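Ticket 1591 - Replacement fingers and spares budget, hand-held gripper
Status: waiting on purchasing
Opened by: Lieven Lambrechts, Druvside bench

Hi all, and thank you for picking this up so fast. I know spares are nobody's favorite line in the budget, so I'll try to lay it all out in one place.

We have 2 hand-held grippers on the Trelau project and the fingers on one of them are getting tired. I first thought we could limp along until December, when the new equipment money comes in, but I've changed my mind after looking at the right finger up close.

What I've tried so far: brushed off both fingers, swapped the grip strip once, and checked the screws. The strip held for a few days and then started to lift again. I don't want to keep gluing things onto a worn part.

Reply from purchasing, 2024-07-20
Thanks, Lieven, that helps a lot! Vītola can print a batch of 30 fingers, or Cukton will sell us finished pairs with a three-week wait. Before I ask for quotes, could you send a picture of the pair and tell me whether you need both sides?

Reply from Lieven
Both sides, please - I'd hate to run a fresh finger against an old one. The holes on the new parts need to match what we have, so please ask for a sample pair before we commit to the full batch.

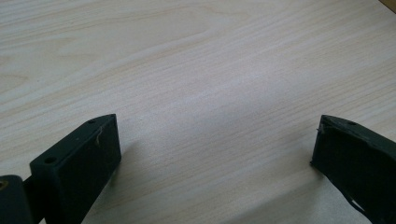

Fingers open over the bench top. Right tip chipped, strip fraying along the inner face.

If the batch is too much for this quarter, three pairs would keep us going nicely, and the rest can go on the December list. I'll send the drawing over to Vītola as soon as you give me the word.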